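The Unwashed Flask
What is left in laboratory glassware after the work is done, and what it takes to get it out

Print this article
E-mail this article

Glass does not wear out in most laboratories. It gets retired because it can no longer be cleaned to the standard the next job needs. Maite Bermúdez has been keeping a record of this at the Tascombe teaching laboratories for three years, and the record covers 637 items: conical flasks, beakers, cylinders, reagent bottles and the screw-cap plastic tubes that fill the gaps between them. Of those, 210 were withdrawn before they broke.

The largest cause is dried residue. A colored solution that rinses away in a minute when fresh may need an overnight soak after a weekend on the bench. Dyes leave a tint in the lower part of a flask, where the wall meets the base and a straight brush does not reach. Salts leave a white film. Starch and protein leave a film that cannot be seen until the glass is refilled and the water fails to run off in an even sheet.

Bermúdez uses the sheet test as her first check. The vessel is filled with purified water, emptied and held upside down. If the water drains as a continuous layer, the surface is clean. If it breaks into beads, something is still on the glass. The test takes ten seconds and costs nothing, and she estimates that fewer than half the students who pass through the rooms have been shown it.

Her procedure for ordinary glassware has changed little. Empty the vessel into the correct waste container. Rinse it with the solvent the contents were dissolved in, usually water. Wash with warm water and a low-foam detergent, using a brush with a bent or tufted end for conical shapes. Rinse with tap water until no foam is left, then three times with small volumes of purified water. Three small rinses remove more detergent than one large one using the same total amount.

Drying is where the procedures differ from room to room. Towels leave lint. Compressed air from a shared line can carry oil. Tascombe settled on pegboards for the flasks and plain baskets for anything with a flat base. Volumetric ware is kept out of the oven entirely.

Plastic is a separate problem. Conical tubes are sold in bags and treated as disposable, but in teaching work they are often washed and used again for mixing, storage and demonstration. The narrow tip holds material that has settled, and the ribbed cap holds it in the thread. Polypropylene tubes take up some dyes permanently. Polystyrene is clearer but crazes in contact with many organic solvents, and a crazed wall looks very much like a dirty one.

Marcelino Sotomayor, who manages stores on the floor below, stopped washing tubes for a year and found that he was ordering 3,000 more than before. He now allows reuse for water-based work only, with a limit of 10 washes. Caps are soaked apart from the tubes. A tube that stays cloudy after a soak in dilute acid is thrown out.

Labeling comes up in every conversation with both of them. Colored tape is quick, survives a splash and can be read across a room, so it is used everywhere. It also leaves adhesive behind, and a strip that has been through two washes lifts at the corners and collects whatever is in the basin. Sotomayor tried Gislow water-soluble labels, which came off cleanly but also came off in the ice bath. He went back to tape, with the rule that it is removed before washing and the adhesive taken off with a little ethanol on a cloth.

The detergents matter less than their makers suggest. Bermúdez compared Pludanton, a phosphate-free powder, with the Dreßler liquid concentrate that had been in use before it. On fresh residue she found no difference. On residue left for a week, the powder did slightly better at the higher temperature and slightly worse at room temperature. The length of the soak had more effect than either product.

She has since moved her attention to the hour at the end of a session, when glassware waits on the bench with its contents still in it. A basin of water placed within reach at four in the afternoon, so that emptied flasks could go straight in, cut the number needing a second wash more than any change of detergent had.
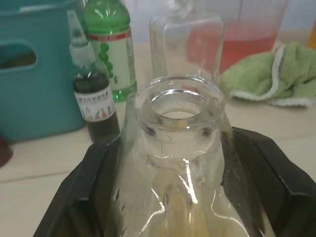
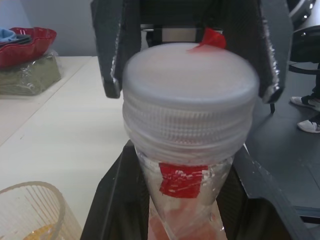
Bench glassware and a capped conical tube. Red tape is used on the tube in the second picture.

Print this article
E-mail this article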